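Minutes, Street and Sidewalk Group, Skakel Street
2/20/23

Present: Heike Brinkmann (chair), Nele Brinkmann (minutes), two residents from the Atell side.

## 1. Last minutes

Accepted with one correction: the sum for the drain cover was 435, not 453.

## 2. Condition of the street

Heike reported on the old house at the corner. The paint is faded and there are streaks of rust color on the front. According to the Eichhorn family the house dates from 1872, but we have no paper for this. The owner will be asked if he plans to work on the balconies before September.

The overhead wires at the concrete pole were discussed again. Nele will write to the electric company and ask which of them are still in use.

For the sidewalk, it was agreed that the grit and small debris along the curb should be swept two times per month. 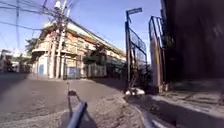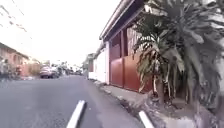

## 3. Plant at the sidewalk

The large plant with the long hanging leaves has many dried ones. One resident wishes to remove it complete. The others prefer only to cut the dead leaves and repair the planter base. Decided: cut first, then look again. Bevari is asked for a price.

## 4. Money

The group has 2000 for this year. Nothing is paid before the offer from Bevari is here.

## 5. Other

Next meeting at Heike's house. Nele brings the key for the tool box.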